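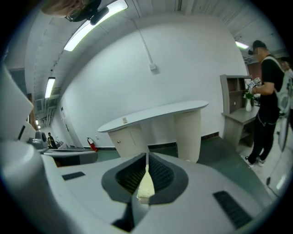

Olix, la pinza de mano: galería del montaje

Buscar en el sitio
Escribe y pulsa Intro

28 de septiembre de 2020

Bueno, pues ya toca. Llevaba todo el verano prometiendo que subiría las fotos de Olix y siempre había algo antes: que si faltaba un tornillo, que si la tapa no cerraba, que si mejor espero a que esté más presentable (¡nunca está más presentable!). Así que aquí van, en el orden en que fuimos haciendo las cosas, o más o menos, porque las del cableado las tenía en otra carpeta y las he colocado un poco a ojo.

Para quien llegue de nuevas: Olix es una pinza que se lleva en la mano. La coges, te la llevas a donde está el objeto, cierras los dedos y el aparato se va guardando cómo se ha hecho el movimiento, para que después lo pueda repetir un brazo. La estamos montando entre unos cuantos en Skiltonier, el taller compartido, a ratos, con muchísimo café y con la paciencia infinita de los vecinos de mesa, que ya se han acostumbrado a que les pidamos prestada la llave pequeña cada diez minutos. Tenemos un presupuesto de 200 euros, bastante justito, y hasta ahora lo estamos respetando, aunque la última compra en Stefanou nos ha dejado temblando.

Id pasando con calma, que hay texto para rato. Ya me conocéis.

El primer boceto
Está hecho en la parte de atrás de un albarán, y lo guardo con muchísimo cariño. La idea de que el dedo saliera del centro ya estaba ahí, y fue de las pocas que sobrevivieron. Lo demás lo cambiamos entero, empezando por la empuñadura.

Maqueta de cartón
Le dimos mil vueltas a la forma antes de gastar un céntimo. Con la maqueta en la mano descubrimos que a quien tiene los dedos cortos le costaba llegar al gatillo, y menos mal que fue entonces.

La carcasa, por fin
Blanca, grande y bastante más redondeada de lo que teníamos pensado. Yo la quería más pequeña, lo confieso, pero dentro tienen que caber muchas cosas y al final la mano se acostumbra enseguida. Pesa menos de lo que aparenta.

El hueco del centro
Nuestro gran quebradero de cabeza. Es oscuro, de bordes redondeados, y se va estrechando hacia abajo como un embudo; el dedo asoma justo de ahí. Las primeras versiones eran de un gris clarito que soltaba unos reflejos horrorosos, y en cuanto pasamos al gris oscuro se acabó el drama.

Los dedos
Planos, en forma de lengüeta y más finos hacia la punta. El color crema es el que había, sin más misterio, pero nos ha terminado gustando muchísimo – tanto que cuando nos ofrecieron otros en negro dijimos que no. Rompimos unos cuantos probando con un bote de tuercas lleno hasta arriba. La culpa fue mía.

Rejillas de ventilación
Negras las dos, una pequeña a un lado y otra mayor, ranurada, al otro. Discutimos una tarde entera sobre si debían ser iguales, y ganó la comodidad: en el lado grande es donde más se calienta la electrónica y allí hacía falta que corriera el aire.

La unión de los paneles
Por debajo del dedo, donde se encuentran dos piezas de la carcasa, queda una ranura estrecha y oscura. Hay quien me ha preguntado si la vamos a tapar. Pues de momento no, porque por ahí se llega con una espátula fina a la pestaña de cierre y nos ahorra desmontar medio aparato.

Tornillería
Aquí perdimos más tiempo del que me gustaría reconocer. En el pedido venían 76 tornillos y usamos 28; el resto está en un tarro de mermelada encima de mi banco, y si alguien del taller los necesita que los coja sin preguntar. Son avellanados y de cabeza pequeñita, muy apañados.

El cableado, primera versión
Un horror. La dejo puesta porque me hace gracia y porque a los que empezáis os puede animar. Todo funcionaba, ojo, pero para cerrar la tapa había que empujar con las rodillas.

El cableado, segunda versión
Mucho mejor. Acortamos los cables, pusimos bridas y cambiamos de sitio el conector, que ahora mira hacia la muñeca. Si volviera a empezar dibujaría antes el recorrido de los cables que la carcasa, y eso que la carcasa es lo que más ilusión me hacía.

Calibrando
Sesión larguísima. Se abre y se cierra la pinza muy despacio, se apuntan los valores, se vuelve a empezar. El segundo intento dio mejores números que el primero y el tercero dio peores que los dos, y todavía andamos buscando por qué. Sospecho del muelle. Si alguien se ha peleado con algo parecido en Stesico, que nos escriba, por favor, que allí usaban el mismo.

Paseo por la sala
Cuando ya te hartas de tenerla encima de la mesa, la coges y te das una vuelta con ella. Es la mejor prueba para la empuñadura: a los pocos minutos ya sabes dónde te va a rozar. A mí me roza en la base del pulgar, así que el próximo retoque será una almohadilla blandita por ese lado.

Lo que queda
Queda el muelle, queda la almohadilla y queda escribir las instrucciones de montaje, que las voy retrasando porque me da una pereza tremenda. La idea es tener una segunda unidad montada en diciembre y dejarla en Skiltonier para que la use quien quiera. Subiré más fotos a esta misma página según vayan saliendo, y los que habéis pedido los planos, un poquito de paciencia – están casi, me falta acotar la tapa.

Compartir 28 · Comentarios 2

Entradas relacionadas
Stesico: cómo quedó el brazo de sobremesa
Ordenar un banco de trabajo compartido sin enfadarse
Qué pedimos en Stefanou y qué no volveríamos a pedir
Muelles, gomas y otras maneras de devolver un dedo a su sitio
Galería: la mesa de soldadura de Skiltonier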